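Notebook, August
Trurnley open day – bench notes

Print this page | E-mail this page

Selarus visit. Table ready by 8, cloth on, chairs left in so visitors could see it as an ordinary dining table. Two hand-held grippers out, blue pads on both. Plan was soft and awkward things first: the wrapped bouquet and the brown plush. Foil and cellophane both crease under the pads, so note the grip width before letting go.

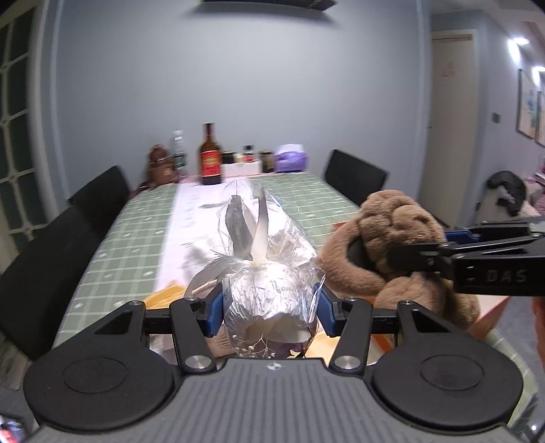

Runia log sheet had no column for wrapping. Wrote it in the margin for now. Need to ask Deligiannis whether they want wrapped items kept as their own class or put in with soft goods. Their limit for the upload is 2,000 clips, so a separate class would eat into it.

Second group came in at 2. Talked them through closing slowly on the plush with the wooden radio standing right behind it. Main point for new hands – watch what is behind the object as well as the object.

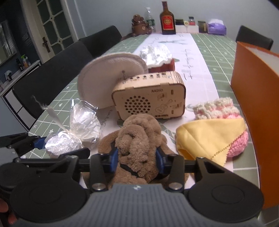

One visitor asked whether it would not be simpler to clear the table and practise on one thing at a time. She said her own team had done it that way and then had to start again when they moved to full shelves.

Set aside 40 minutes for questions next time. Spare log sheets are in the top drawer. Margin notes still to be typed up.

Search notebook Go
Contact | Copyright Trurnley workshop | Back to top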